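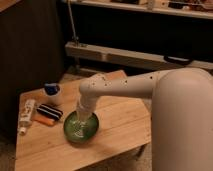 Photo: Skurnoneck bench notes, used with permission.

Chapter 7
Which Gripper Won? Running a Fair Comparison

I love this chapter, and I'll tell you why right away: it's the one where you finally get to play favorites and then find out you were wrong. I certainly was. The first time I put two grippers up against each other, I had already picked my winner before I plugged anything in. It was the Festano, which closed with a lovely crisp snap, and I'd have bet my lunch on it over the Latuheru (soft tips, slow, a bit homely). Then I ran both of them into a shallow dish a few hundred times and my lovely snap started to look like a problem.

So let's talk about dishes. In Chapter 6 we picked blocks up off a flat table, and a flat table forgives almost everything. Come down a little low and soft fingertips will squash. Come down a little to one side and you still get a grip. A round dish has a rim all the way around, and its sides curve, so the same small error now means a fingertip riding up the wall or the whole dish sliding away from you. If it's glossy too, you get reflections, and your camera may decide that a bright spot is an object – mine loved doing this.
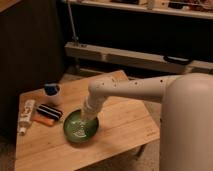
The approach I keep coming back to is straight down, wrist vertical, slow for the last bit. It's boring to watch! But it keeps the number of things that can differ between two grippers small, and that matters more here than speed. If one gripper comes in straight and the other comes in tilted, you've compared two approaches and learned next to nothing about the hardware.

Now, the other stuff on the table. Students always want to clear it away, and I always ask them to put it back. A bare table makes every controller look clever. I like a few everyday things of different heights and shapes off to one side, left in the same places for every run. An upright container is good for checking clearance when the arm swings over, and something with bold stripes will give your vision code a nice workout.
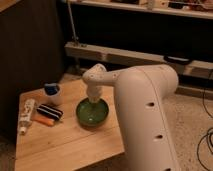 Figure 7.1 Arm lowered over the green bowl, with the other objects to the left.

My own log for this comparison has 1232 attempts in it. After I threw out the ones where I'd bumped the table or started the wrong program (yes, it happens, write it down when it does) I had 1179 left. Please keep both numbers in your report. A reader who sees only the second one can't tell how much you tossed, and might fairly wonder.

You'll also need to decide what counts as a success, and you need to decide it before you start. Does touching the bottom of the dish count? Does nudging the dish count against you? I use 2 separate scores, one for reaching the target and one for leaving the dish where it was, and I don't add them together. 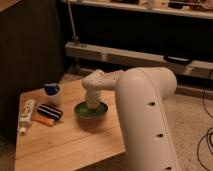

Controllers deserve the same care. We'll use the Cemeck controller for all the exercises, with one set of speed limits for both grippers, and you'll swap only the hand. Leave the camera mount alone as well. If you knock it, stop, recalibrate, and start that batch over (I know, I know).

Before you go on to Section 7.1, get out your notebook and write down which gripper you think will do better in a shallow dish, and a sentence on what makes you think so. Keep the page. We'll need it again in Section 7.4, when you plot your first batch.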